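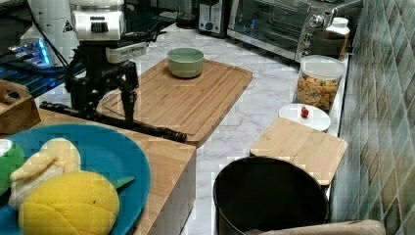

To: Irlow House residents list
Subject: Re: Shared kitchen – cutting boards and counter appliances

Dear residents,

Thank you for the replies received since the January notice. The housing office has reviewed them and wishes to answer the question quoted below, which several households raised in similar terms.

> The notice says that "wooden items" must not be left on the counter
> overnight. Does this include the large bamboo board? It is heavy, it
> does not fit in any of the drawers, and the last one split after
> somebody put it through the dishwasher. We would also like to know
> whether the toaster and the toaster oven are to go back into the
> cupboard after each use, as they did at Tejada Court.
> – Second floor, east side

The bamboo board may remain on the marble counter at all times. It should be washed by hand, including the juice groove, and stood on its long edge until dry. It may then be laid flat again. Please do not soak it. The office will oil it once a month with the Sindaveck board oil kept under the sink; residents are asked not to use cooking oil for this purpose.

The toaster and toaster oven may also stay where they are, along the wall. Crumb trays are to be emptied by the last user of the evening, no later than 11 p.m. Bowls and other dishes belong to the shared set and should be returned to the open shelf once washed.

Personal food containers left in the back corner must carry a room number. Unmarked containers will be held for 30 days in the Flasemance Street storage room and then discarded.

The revised kitchen sheet will be posted inside the pantry door – the earlier version should be disregarded. Further questions may be sent to this list or left in the office mailbox.

Sincerely,
Housing Office
Irlow House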